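Nilbridge Home Cooks: Minutes, Regular Meeting, 2022-01-22

Filed under: Club Business, Food & Health, Recipes

8 min read

In the chair: Jhosep Chambi
Minutes: Chinyere Nnaji
Present: the usual table, plus the couple from the Asstead supper group who came for the soup discussion and stayed for all of it.

1. Previous minutes

Accepted with one correction. The lentil loaf was described last time as "well received." The member who brought it asked that this be changed to "eaten," and the change was made.

Matters arising: the large stockpot has come back. Its lid has not. Jhosep will ask again.

2. The winter booklet

Jhosep reported that the text is nearly done and that the printer wants it in February. The print run stays where we set it, at 1,000 copies. I asked again where they are all supposed to go and was told that the library and the farmers' market took "plenty" last time. I asked what plenty was. It isn't written down anywhere. I would like it written down this time, and Jhosep agreed that whoever drops off a box will note how many went out and how many came back.

The working title is "Eat Warm, Live Long." I objected to the second half. We have a chapter of casseroles, a chapter of soups and a very good apple cake, and I don't see which of them is going to make a person live long. Jhosep said it was a figure of speech. I said that people who pick up a booklet next to the blood pressure machine at the pharmacy may not read it as one. There was some talk about whether readers are really that literal. The Asstead visitors said theirs are.

Agreed: the booklet will be called "Eat Warm." Jhosep wishes it noted that he finds this a little bare.

3. Health notes in the recipe margins

This took up most of the meeting.

In the current draft, many recipes carry a short note in the margin on what the dish is good for. I had gone through them beforehand and asked each contributor where the note came from. The answers, in the order I got them, were a magazine, a different magazine, a sister-in-law, "everyone knows that," and the back of the bag.

The ones we spent time on:

Beet and barley soup: "cleanses the blood." Nothing was offered in support. The contributor said her grandmother always said so. I have nothing against her grandmother, and the soup is excellent, but the kidneys and liver are already on that job. Note struck. The contributor may say in its place that her grandmother made it every winter.

Cinnamon oatmeal bake: "balances blood sugar." The recipe has brown sugar in the batter, brown sugar on top, and a suggestion of syrup. Struck, with no one speaking for it.

Chicken soup: "shortens a cold." A longer argument here. One member said there had been studies. I asked which ones, how many people were in them, and whether anybody's cold got shorter. She said she would look. Until she does, the margin will say that it goes down easily when you don't feel like eating, and I think we can all vouch for that much.

Garlic white bean dip: "nature's antibiotic." Struck. I feel more strongly about this one than about the rest. If somebody with a bad infection puts off calling a doctor and eats dip, we had a hand in it. Jhosep thought that was going a bit far. Possibly it is, but the note is still out.

Braised greens: "full of iron and vitamins." Allowed in a weaker form: "greens are a source of iron." The contributor asked why she couldn't say "full." I asked full compared to what.

Jhosep then made the case for keeping some of this. His view, which I'm putting down as fairly as I can, is that people cook from a booklet when it gives them a little push, that nobody was ever hurt by hearing that beets are good for you, and that we are a cooking club, with no duty to be a medical journal. He added that I take the fun out of margins.

My view is that if a dish needs a cure printed next to it before anybody will make it, we should look at the dish.
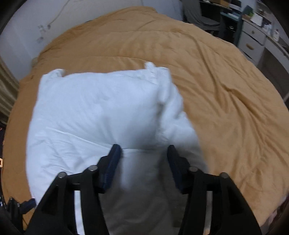
After more back and forth, the following was agreed. A margin note may say how the dish tastes, what to serve with it, how long it keeps, who it came from, or what to swap in. It may state a plain fact about an ingredient if the contributor can bring a source to the table that someone else can read. It may not say that a dish treats, prevents, cleanses, boosts, balances, flushes, or resets anything.

"Comforting" was put to a vote and kept.

4. Calorie counts

The draft lists 322 calories per serving for the squash lasagna and 164 for the cabbage slaw. I asked how we got numbers that exact. The lasagna figure came from an online calculator. The contributor typed in low-fat ricotta, and the recipe as printed says whole milk. She had also told the calculator the pan serves more people than the recipe says it does. So the figure belongs to some other lasagna, with smaller pieces.

The slaw figure was worked out without the dressing.

I proposed that we leave calorie counts out altogether. Pans differ, cheese differs, and the idea that all of us cut a lasagna the same way was tested at the December supper and did not hold up. A member who tracks what she eats said she would miss the numbers, even rough ones. She has a point, and I don't want to wave it off. People who need to count do need something to go on.

Compromise: no calorie figures in print, but every recipe will give ingredient amounts by weight as well as by the cup, so that anyone who counts can do it with the brands in her own kitchen. Contributors groaned. Those without a kitchen scale can borrow the club's. Please return it with the batteries in.

5. Offer from Pramitard

Jhosep read out a letter from Pramitard, who sell a powdered broth with added fiber. They offer to pay for the color cover if we use their powder in four recipes and print a line calling it "a smart start to a longer life."

I asked whether anybody had tasted it. Jhosep had brought the sample packet. It was mixed with hot water according to the directions and handed around in the small cups. Opinions ran from "salty" to "is that it?" One member finished hers and said she would not mind it on a camping trip.

I read the packet. The claim about a longer life has a star beside it, and the star leads to a line at the bottom saying that the claim has not been evaluated. The serving size is a level teaspoon. The directions call for two heaping ones.

Jhosep pointed out that a color cover would look a lot better on the market table, and that we have taken help before, from the orchard. I answered that the orchard gave us apples and never asked us to say they would outlive us. There was laughter, but it's a real difference, and I'd like us to remember it the next time a letter comes.

The offer was declined. Jhosep voted to decline as well, after asking if we could take the money and leave out the sentence. He will write back politely. The cover will be black ink on yellow stock.

6. The January cleanse

A member asked if the club would join the juice week that her workplace is running, as a group, with a sign-up sheet. She did it last year and said she felt lighter and slept well.

I asked whether she had also been off work that week. She had.

I don't doubt she felt better. I'd feel better too. My trouble is with giving the juice all the credit when she was also at home, in bed early, and not eating in her car. The Asstead visitors tried a similar thing as a group, and said that most of theirs were back on toast in no time and that it made for a quiet supper.

No sign-up sheet. Anyone who wants to do it can do it, and those with diabetes or on medication should ask their own doctor first and not us. By way of a substitute, the next supper will have a vegetable theme, with actual vegetables, chewed.

7. Tasting: potato leek bake, two versions

One was made with cream, the other with stock and a little flour. They were served without labels. Jhosep had said beforehand that anyone could tell the lighter one right away. He then picked the cream version as the lighter one, as did most of the table.

I won't draw much from a single tasting with cooled-off potatoes and people comparing notes out loud. The stock version was saltier, and that may have done it. Both will be printed. The cook, Mrs. Ekpo, asks that everyone slice the potatoes thinner than they think they should and let the pan sit before cutting.

8. Other business

The church kitchen's left oven runs hot. Several people say so, and several others say it runs cold. Someone please bring an oven thermometer before we change any baking times.

Raw milk was brought up and put off to a meeting with more time.

Margin notes, rewritten, to Chinyere before the printer's deadline. Weights to Jhosep.

Next meeting in February, same room. Bring a vegetable dish and your own serving spoon.

C. Nnaji

Comments

leekandlet: I was at this one and the cream one WAS lighter. It was lighter in texture. I stand by my vote.

Dot from the market table: Please reconsider the yellow paper, it fades in the sun by lunchtime. Also I have a stockpot lid here that isn't mine, if it's the one you're after.

R.M.: Agree on the garlic dip. Disagree on the beets. My blood feels very clean, thank you.

Jhosep Chambi: Dot, that's our lid! I'll come by for it. For the record I said the margins were "less fun," I didn't say all the fun was gone.

Chinyere Nnaji: I have it in my notes as all the fun, but I'm willing to be shown a source.

slowcookersue: Will the apple cake be in this one? I lost my copy of the last booklet and have been guessing at the baking soda.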